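Small kitchen habits that got me moving again

February 2022

I've tried the big fitness plans. I signed up for a 100 day challenge once and lasted until the second weekend, and after that the mat lived behind the couch. What has stuck for me is much smaller stuff, nearly all of it done in the kitchen while I'm waiting for something to boil. So here are my tips, in no order at all.

Use the kettle. Mine takes long enough for a set of counter push-ups (hands on the edge of the counter, feet back, body straight) and then a few calf raises. If your counter is slippery, lay a damp dish towel down first! I learned that one with my chin.

Put the stuff you use every day on the wrong shelf. My oats are up high now and my pans are down low, so breakfast has a stretch and a squat built into it. Keep the really heavy things at waist height though - a cast iron pot over your head is a bad idea before coffee.

Stand on one leg while you wash up. Swap legs when you swap from glasses to plates. I was terrible at this in August and now I can get through most of a sink load without grabbing the faucet.

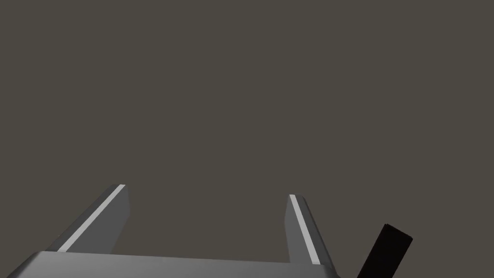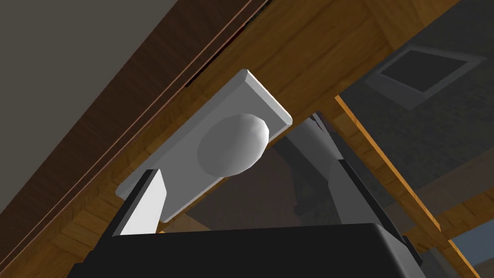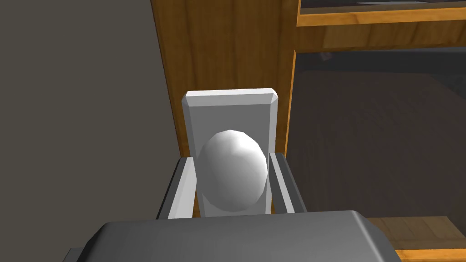
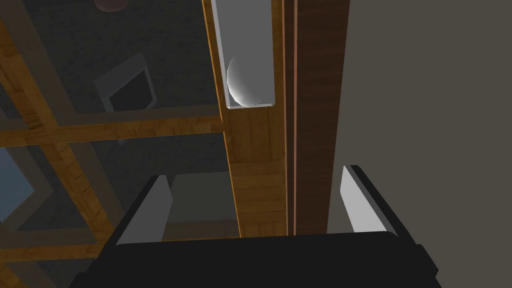 Boil your eggs ahead. I do a batch on Sunday night, cool them in a bowl of ice water and keep them in the fridge in their shells, with the date penciled on. They're good for a week, and when I come in starving from a walk I eat one of those instead of half a loaf of toast. Older eggs peel more easily than fresh ones, so buy them a few days before you want them.

Fill a bottle the night before and leave it in front of the milk, so you have to move it to get to your cereal. I bought a fancy Groven one with the times printed down the side and I ignored it completely. A plain jar works fine.

Then there's the chart. I taped a sheet of paper inside the cupboard door with 31 little boxes on it, and I cross one off every day I've done anything at all, even if it was only the calf raises. No rules about how much. Last month I got all but two, and I was so pleased I kept the sheet! Use painter's tape for this because the regular kind pulled a strip of finish off my door.

If your knees complain about hard tile, get a thick mat for in front of the sink. Mine is wide enough to do lunges on, and it goes over the porch rail for a hose-down when it gets sticky. Let it dry all the way before you bring it back in, or the underside starts to smell.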